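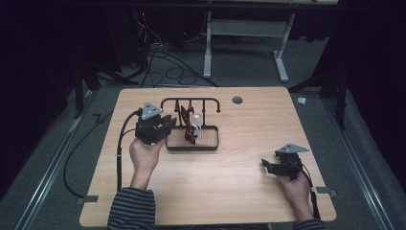
How long does a sourdough starter take to come back after a month in the fridge?
Mine took four days of feeding twice a day, and it wasn't fit to bake with until the fifth.

Thu 28 January

Fed it at 6:15 before work. 50 grams of starter, same of flour, same of water. It had a gray layer on top on Sunday and smelled like nail polish. I poured that off and kept a spoonful from the bottom of the jar. By last night it was doubling in six hours, so I mixed a dough.

Used the last of the Stover flour, 404 grams, and made it up to 500 with the rye Graciela gave me. I don't like running two flours together when I'm trying to find out what one of them does, but the store was closed and I wasn't driving to Datby in the dark for a bag of flour. Water was 350. Salt 10. I wrote it on the back of the gas bill and I'm copying it here before the bill goes out.

Kitchen was 64 when I got up. The dough had hardly moved. I put it in the oven with the light on and left for work and worried about it until noon.
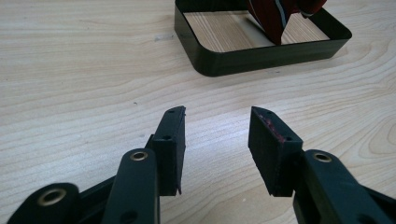
Macarena called at lunch. Her mother's hip is better and she is walking to the mailbox again. They want to come up the second weekend of next month if the road is all right. I said yes. I need to find out if Damián still has the folding bed or if he passed it on to his brother. Macarena also asked if I was still making bread and I said I was making it again, as of this week.

Back home at 4:40. The dough was up to the rim of the bowl and a little past where I wanted it. Shaped it anyway. It was slack and stuck to the bench and I used more flour than I should have. Into the basket, into the fridge for an hour and a half while the oven heated. Shoveled the steps during that time. The new salt is no better than the old salt.

Gas bill is higher than last year. Some of that is me running the oven at 475 for an hour every time.

Baked 25 minutes with the lid on and 20 off. It spread more than it rose. Weighed 851 out of the oven. The bottom got too dark, same as it always did in that pot, and next time I'll put a sheet pan on the rack underneath. Fuseini told me to do that last winter and I never got to it.
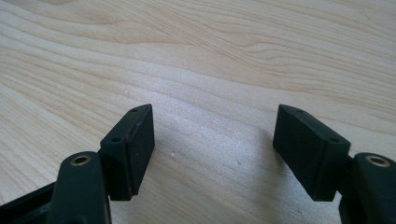 Cut it at 8, too early, and it was still a bit gummy in the middle. Good flavor though, more sour than I remember. Ate two slices with butter and one with the end of the bean soup. Wrapped half for Tadeo, who is fixing the gutter bracket Saturday and won't take money for it.

To do: flour (Stover if they have it, otherwise whatever is unbleached), call Damián about the bed, new razor blade for scoring, move the starter to the smaller jar. Next dough goes in at 75 degree water and I'll check it at four hours if I can get home.

Snow again after ten. Fed the starter, left it on top of the refrigerator.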